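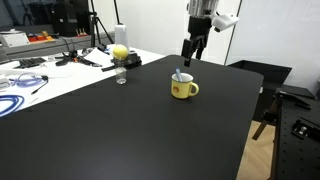
Equipment Planning Assistant (part-time, fixed term)

Vestance is looking for one person to help us plan the next purchase of robot arms and grippers for our laboratory in Brornton. The contract is for 200 hours, spread from October until the budget is closed.

The work
You will keep the list of what we own and what we must replace. You will ask suppliers for offers, compare them, and write down the full cost of each — delivery, spare fingers, cables, service and training included. At present the list has 73 lines and not all of them have a price. You will also sit with the operators during their tasks with small objects, and note what they miss in the equipment.

What we ask
You have already prepared a budget for technical equipment, in a company or a school. You write clear English and are comfortable with spreadsheets. Programming of robots is not required, but you should not be afraid to ask how a gripper is mounted. Knowledge of the Fikness ordering system is welcome.

What we offer
Hourly pay according to experience, a desk near the laboratory, and flexible times. Presence is needed at the planning meeting, which starts at 2 in the afternoon.

How to apply
Please send a CV and a short letter, 2 pages at most together, to Shirley McKinnon. Questions on the technical side are answered by Vernon Petrenko — mornings are best. Travel costs for the interview are paid.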